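Stevside Indoor Flea Market – Questions We Get a Lot

When are you open?
Doors open at 7:30 in the morning and we close at 3. Early birds get the best picks, but the last hour is great too, when plenty of sellers would love to go home with a lighter van!

Where do I park?
Use the Rankin Street lot, which has 200 free spaces. If it's full, the Zarville shuttle stop is a short walk away and the bus drops you right at the side entrance.

How much is a table?
A full table is $17 and a half table is half of that. You can book up to 90 days ahead, and yes, you can ask for the same spot every time (lots of our regulars do).

Can I sell electrical stuff?
Yes, please do! Lamps, radios, record players, kitchen gadgets – shoppers love them. We ask that cords be in good shape, with no bare wire and no tape repairs. 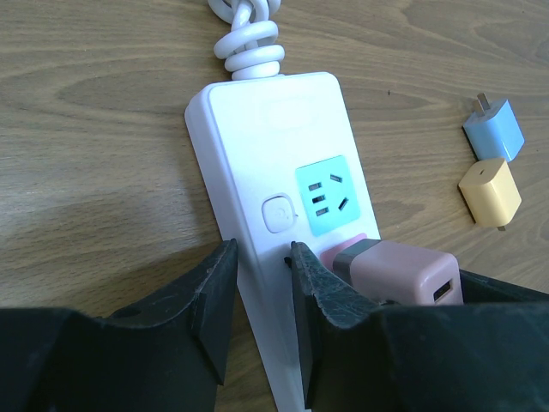

Wall tables come with an outlet nearby, so book one of those if you want buyers to hear that old stereo before they take it home. They go fast in November and December.

What can't I sell?
Live animals, fireworks, car seats and anything that has been recalled. Homemade food is fine with a county permit.

Can I bring my dog?
Leashed dogs are welcome, and there's a water bowl by the Stimurton Hall doors.

Is haggling okay?
It's half the fun! Be friendly, make a fair offer and bring small bills.

How big is the market?
Last spring we had 1,204 shoppers through the doors in one morning – our best ever. Come help us beat it!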